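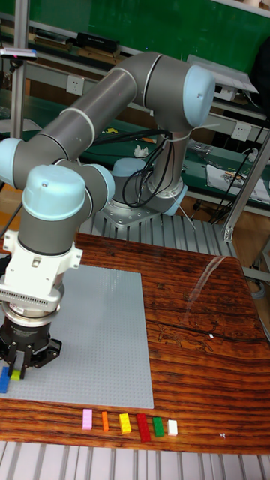 Muvudard Recording Guide
4. Recording examples for the brick task

Print this page | E-mail this section

In this section you record the examples from which the system learns to pick a brick and place it on the baseplate. One example is one brick, from the start position to the release. Please read section 3 (Homing the arm) before you begin.

4.1 Before the session

1. Put the baseplate on the left part of the table, under the reach of the gripper. Press it flat.
2. Lay the loose bricks in a row on the bare table, below the baseplate. Leave a finger of space between them. They do not need to be perfectly straight, small angles are good for the training.
3. Check that the cables can follow the arm through its full movement. If the strap has moved, put it back before you switch on.
4. Open Saviveo and choose New session. Write your name and the name of the task.

CAUTION: Keep your hands away from the table when the status field says LIVE. The arm can start with no sound.

4.2 Recording

1. Press Record and wait for the short tone.
2. Guide the gripper above the brick and stop there for a moment. Then go down slowly and close the fingers.
3. Lift, carry the brick to the baseplate and push it on the studs. The force limit is 8 N. If the limit is reached, the recording stops and you must start this example again.
4. Open the fingers, go up and press Stop.
5. Mark the example as Good, Failed or Discard.

Note: Do not discard an example only for the reason that the brick fell. Mark it as Failed. The failed examples are also used.

Note: After every 80 examples, change the order of the colors in the row. Without this the system learns the position and ignores the color.

4.3 Saving

Saviveo writes a file after each 200 examples. The full set for one task is 2000 examples. Do not close the program while the yellow bar is visible.

Changes in this section: Norbert Michalík. Questions about the force limit: Refilwe Visser.

Shares: 8 | Comments: 0

© Borkwood | Contact | Back to top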